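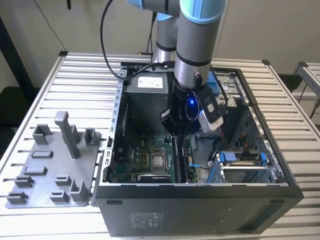
My sister swore the old tower was dead, so naturally I drove it all the way home from Trodport on the back seat with a belt across it -- 50 miles, and I talked to it the whole way. Our mother wrote her letters on that thing! All 483 of them, never printed, never sent. I got the side panel off in June and then chickened out. What if she'd written about me? What if she hadn't? Tonight I made coffee, found the right cable and pushed the button. The fan started up.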